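Film Studies Handout 7: The Siege Picture
Kumudini Gazi
December 13, 2021
26 shares | 7 comments

This unit considers the siege picture, a branch of historical drama in which a single location is held against a larger force. The set text is The Walls of Tulura, which places its action in 1493 and confines nearly all of it to one fortress.

Students should note how the director, Verhoeven, limits the viewer's knowledge. The attacking army is heard well before it is shown, and its size is given only once, in a messenger's report.

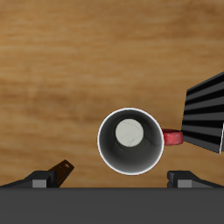 Gitdale objects in the course reader that the method weakens the final assault, as an audience given no clear view of the enemy has little sense of what the defenders face. The objection is a fair one and should be addressed in the written assignment.

A second matter is time. The siege lasts from May until the first snow, yet the film marks the passing weeks mainly through changes in costume and the shrinking of meals. Dates never appear on screen after the opening title. 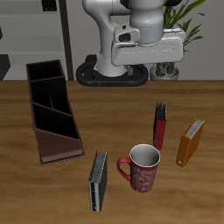
The same restraint governs the music, which is absent from the battle sequences and returns only for the burial of the dead. Compare this with Prarnstead, screened earlier in the term, where the score continues through every engagement.

Required reading: course reader, page 488 to the end of the chapter. Written responses are to be submitted before the next screening.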